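Swapping the finger pads and re-zeroing the gripper on our bench arm
Posted October 11, 2024 in Shop Notes

I've had this job on my list since January and kept putting it off, mostly because the last time I did it I skipped a step and spent an evening chasing a grip that was a hair off to one side. So these are my notes, written for whoever has the same setup: a small bench arm with a two-finger gripper, a wrist camera, and the Stonberg controller underneath. If you have the older Gridum controller the menus have different names but the order is the same.

My pads get changed every 4,000 cycles. The manual for the Fivomus pads I use says you can go longer on soft parts, and maybe you can, but I handle a lot of hard plastic housings and the ribs go flat on the closing side first. When you can drag a fingernail across the pad and hardly feel the lines, they're done.

What you'll want on the bench

A 2 mm hex key, a decent one (the one in the box rounds off). Isopropyl alcohol and lint-free wipes. The new pads, both of them – never change just one. A feeler gauge. A part you don't mind dropping.

Taking the old pads off

Park the arm at the service pose and open the fingers all the way. Then power down at the controller and wait for the fan to stop. I pull the plug too. Undo the two screws on the back of each finger and slide the pad toward the tip. If it won't slide, it's glue from the last person (me, in my case), and a few minutes with an alcohol wipe wrapped around it usually does the trick.

Clean the bare finger all the way down, including the little step at the base. A crumb of old rubber in there will tip the new pad outward and you'll go nuts trying to calibrate it away. Ask me how I know!

Fitting the new ones

Slide each pad down until it touches the step, start both screws by hand, then snug them up evenly. Close the fingers gently with your own hand, power still off, and look at the gap against a bright background. You want it even from base to tip. If it's a wedge, loosen, push down, and try again before you reach for the feeler gauge.

While you're there, check the camera cable where it bends at the wrist. Mine had a shiny spot on the jacket so I moved the clip a little.

Re-zeroing

Power up, home the arm, and go to Tool, then Jaw Setup on the Stonberg. Run the close-to-contact routine with nothing between the fingers. It'll close, back off, and close again. Save that as zero. On my arm the motor reading at contact comes out at 700 counts with fresh pads, and if yours jumps between runs, a screw is loose.

Now set the speed override down to its lowest step and try a real part. I use a long dark housing with two ridges down its length, laid at an angle on the white mat, because the fingers have to meet it on a slant and any offset shows up fast. Keep the wrist camera feed open while it runs.
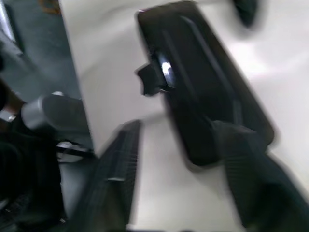
Wrist camera during the test run, right finger meeting the low end of the housing.

Motion smear like that is fine for checking finger position, but don't use those frames for teaching a grasp point. Stop the arm first, let it settle, then grab a still.

If the part twists as the fingers close, one pad is touching early. Go back to the gap check. If it slips straight out, raise the grip force one step at a time. I run the test pick until I'm bored, then put the speed back up and do it again.

Last thing, reset the cycle counter under Maintenance and set the reminder. I have a first warning at 2,000 so I can order from Aryee before I need them, and shipping has been slow lately. Write the date on the old pads' bag if you keep them for spares.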